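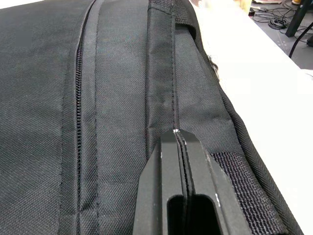

# How does a zip hold on so tightly?

Have you ever pulled up the zip on your coat on a windy morning and wondered what was going on inside that little slider? You give it one tug — zzzzip! — and two loose pieces of cloth are suddenly holding hands so firmly that you can't pull them apart.

Let's start with the teeth. Look closely at a zip (a chunky one on a winter coat is best) and you'll find a row of teeth along each side. On many zips every tooth has a tiny bump on one face and a tiny hollow on the other. The bump of one tooth fits snugly into the hollow of its neighbour, a bit like a stack of spoons in a drawer, and the teeth take turns all the way up: left, right, left, right.

Now, you could try to push the teeth together with your fingers, but you'd be there until teatime, and probably rather cross. The slider does it for you. Inside it is a channel shaped like the letter Y. When you pull the slider up, the two rows come in through the two arms of the Y and get squeezed together at just the right angle, so each tooth slips into place. When you pull it down again, a small wedge in the middle pushes the rows apart, one tooth after another.

Some zips don't have separate teeth at all! They have two long, thin coils of plastic, like very tiny springs, stitched along the edges of the cloth. Coil zips bend easily, so they are handy on bags, tents and pencil cases that have to go round corners.

## Try it yourself

Lace your fingers together, with your knuckles pointing up, and gently try to pull your hands apart without straightening your fingers. Tricky, isn't it? Now wriggle them loose one at a time, starting with your little fingers. Much easier — and very like what the slider does on its way down.

If a zip at home feels stiff, ask a grown-up to help you rub a pencil lead along the teeth. The soft grey graphite is slippery and helps the slider glide.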